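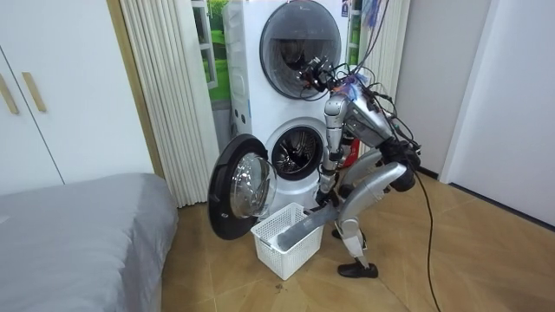
Stiff towels, hard water, and is a softener worth it?
Laundry & Linens > General

gravelpath
Moved to Travberg in the spring and our towels have gone from soft to something like a doormat. Same towels, same detergent (Peltamix powder), same line drying when the weather allows. The test strip I bought says 21 grains per gallon, so the water is hard, no question there. The towels are 100 percent cotton, mid-weight, a few years old.

A plumber quoted me $891 for a softener, installed. Before I spend that on towels I'd like to hear what other people in hard water areas do. We rent, so I'd need the landlord to agree too.

bluehen_4
Powder is your problem, or a good part of it. Some powders don't dissolve well in hard water and the leftovers stay in the loops. Switch to a liquid for a month and see. Also use less than you think. I went down to half the line on the cap and nothing came out dirtier.

orchardgate
I'd disagree on using less. In soft water, sure. In hard water a share of the detergent gets used up on the minerals, so if you cut the dose you end up with gray towels that are also stiff. I lived with very hard water for years and the towels got better when I used more, along with a warm wash and an extra rinse.

bluehen_4
More detergent plus an extra rinse is a lot of water to fix what a different detergent would fix.

orchardgate
Maybe. It worked for me and I stayed with the same powder the whole time.

tin_roof
What are you doing for drying? Line dried towels get stiff in any water. The fibers set in place as they dry with nothing moving them. Ten minutes in the dryer before they go on the line, or ten minutes after, makes a bigger difference than anything you put in the wash.

gravelpath
Line mostly, dryer in bad weather. Now that I think about it, the dryer ones are better, but still not what they were before the move.

I'll try the ten minutes. I was drying them on the line at the old place too, though, and they were fine there.

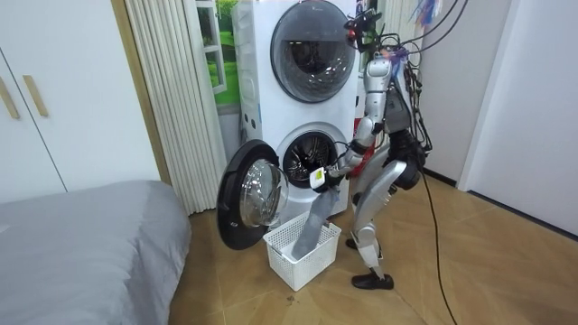
The other thing that changed is the load size. The old washer was bigger, and I've been putting the same pile of towels into this one. By the time it's done they're packed pretty tight against each other. Could that matter?

tin_roof
Yes. They need room to move or they don't rinse. Split it into two loads and see what happens before you buy anything.

saltmarsh
Vinegar in the softener slot. Half a cup of plain white. Over two years of doing this and no complaints.

orchardgate
Check your washer manual before doing that every load. Mine says no vinegar on account of the rubber parts. Citric acid gets recommended as well, and the same caution applies.

saltmarsh
My seal looks the same as when I bought it. But fair enough, read the manual.

kettle_pond
I'm in Travberg too, north side, and I went through this last October. This is what I did, in order:

1. Washed all the towels once in warm water with no detergent. There were suds, which told me how much was still in there.

2. Washed again with a water conditioner powder and a normal dose of detergent. Ông on the main street sells the conditioner in bulk, 91 cents a scoop, bring your own jar.

3. Small loads from then on. I fill the drum loosely and put the bath mat in by itself. 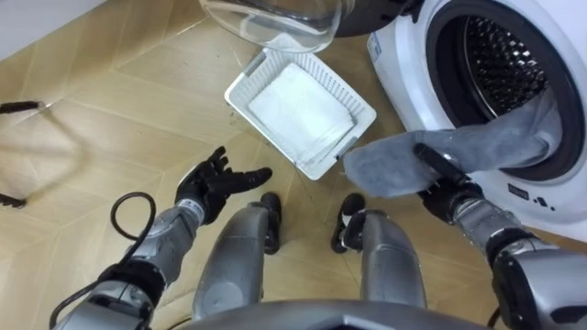
4. Extra rinse, cold.

5. Shook each towel hard before hanging, and again when it came off the line. My grandmother did this and I thought it was for show.

6. No fabric softener at all. It made mine feel nicer and dry me worse.

Two of the oldest ones never came back and are now for the dog. The rest are good. Not hotel soft, but good.

gravelpath
This is very helpful, thank you. I didn't know Ông carried that. Will go before they close at six.

bluehen_4
Conditioner powder I can agree with. It does the job the extra detergent was supposed to do.

orchardgate
I can live with that.

quiltbox
If you end up replacing any, the Zullow waffle ones stay flexible on the line. They're thin and there are no loops to go stiff. Some people hate the feel. My husband won't use them.

gravelpath
Update: did the no-detergent wash on half the towels and got a lot of suds, more than I'd like to admit. They're on the line now. Holding off on the plumber. Does the conditioner go in the drum or in the drawer?

kettle_pond
Drum, under the towels, before you load.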